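Bench Notes: Playback From Small Recorders

Pocket voice recorders are sold mostly on capture. The specification sheet lists sampling rate, recording hours and memory size, and the listening side gets a line at the bottom if it gets one at all. Owners spend a good part of their time on that side. An interview recorded once is usually played several times, often in short pieces, by a person trying to make out a name or a figure. Four current models were compared for this article with playback as the only subject.

The units are the Tesik, the Trokitz, the Thevar and the Birkex. All four are small enough for a shirt pocket, all record to internal memory, and all have a headphone jack. The Tesik and the Birkex also have a built-in speaker. None was modified, and each was run on the firmware it was supplied with in May.

Test material

The same files were loaded onto each recorder. One was a seated interview made in a carpeted room. One was a lecture recorded from the back of a hall, with a ventilation fan running through the whole of it. The third was a set of tones at fixed levels, used to check output and channel balance. Files were stored uncompressed where the unit allowed it. The Thevar does not accept uncompressed files from a computer, so it was tested with its own highest-quality compressed format, and its noise results should be read with that in mind.

Listening was done with one pair of closed headphones. A resistor of the same load took their place for the electrical measurements.

Output level

The Trokitz has the highest output of the group. It reached a comfortable level on the lecture file with the volume control at 10 on a scale that ends at 19, leaving a good margin for weak recordings. The steps are even from the bottom of the scale to the top.

The Birkex is weaker. The interview was easy to follow, but the lecture needed the top setting, and at that setting the amplifier clipped on coughs and on applause. The clipping is short and does no harm to the file. It is unpleasant through closed headphones all the same.

The Tesik falls between the two. Its volume scale is coarse at the low end, where the first step is silent and the second is already loud enough for a quiet room. Users who listen late at night will want an inline attenuator.

The Thevar has an adequate level and a slight imbalance between channels at low settings, with the left channel stronger. The imbalance disappears in the upper half of the scale. On mono speech it is heard as a small shift of the voice to one side.

Noise

Every unit hisses a little when playback is paused. The Thevar mutes its output stage a moment after the pause, and the hiss stops with a faint click. The Tesik leaves the stage running. With sensitive earphones its hiss is audible under quiet speech, though the fan noise on the lecture file covered it completely.

The Birkex adds a second kind of noise, a short buzz each time the display refreshes. Setting the display to switch off during playback removes it. That option is in the power menu, not the display menu, and it resets when the battery is changed.

Speed control

Slow playback is the feature most often used for typing up a recording, and the four recorders handle it differently. The Trokitz and the Thevar stretch the audio without changing pitch. The Trokitz does this well down to three-quarters speed. Below that, consonants start to double, and an "s" at the end of a word can sound like two. The Thevar holds together to a lower speed but gives voices a hollow tone at every setting except normal.

The Tesik changes pitch along with speed. Some typists prefer this, as nothing is added to the sound and there are no doubled consonants. It makes speakers hard to tell apart when two of them have similar voices.

The Birkex has normal speed and one fast setting. It has no slow setting.

Skip and repeat

A good skip-back function matters more than speed control for short passages. The Tesik and the Trokitz let the user choose the length of the skip. The Tesik offers 9 values and remembers the last one used. The Trokitz offers fewer, but its skip button has a raised edge and can be found by touch. Pressing it twice quickly gives a double skip, with no gap in the sound beyond the jump itself.

The Thevar has a fixed skip that is slightly too long for checking a single word. Its A-B repeat makes up for some of this. The points can be set while the file is playing, and they can be moved afterward without starting over. On the Birkex the repeat points are lost when playback is stopped, so a passage cannot be left and returned to.

Resume behavior was checked by switching each unit off in the middle of a file. The Tesik, the Trokitz and the Thevar returned to the correct file and position. The Birkex returned to the correct file at its beginning.

Speakers

The speaker in the Tesik faces the back of the case and is blocked when the recorder is laid flat. Standing it on edge restores the level. Speech is thin but clear, and the case does not rattle. The Birkex speaker faces forward and is louder, with a resonance in the lower voice range that makes some men sound as if they are talking into a box. Either one is sufficient for confirming that a recording was made. Neither is suited to a long session.

Battery

Playback drains these units more slowly than recording does. The Trokitz lasted longest through headphones. The Tesik lasted nearly as long until its speaker was used, at which point its running time fell behind the Birkex. The Thevar has a sealed battery and can be played while charging, but a low whine is present on the headphone output whenever the cable is connected.

Choosing among them

For typing up speech, the Trokitz is the recommended unit. Its output level, skip control and usable slow speed count for more than its lack of a speaker. The Thevar is a reasonable second choice for owners who listen on battery power and work with A-B repeat. The Tesik suits listeners who want a speaker and have no objection to pitch change. The Birkex is best treated as a capture device, with files copied to a computer for listening.
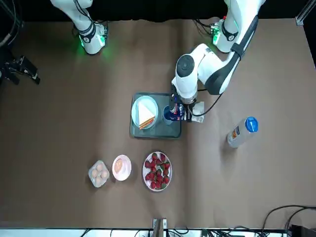 Page 19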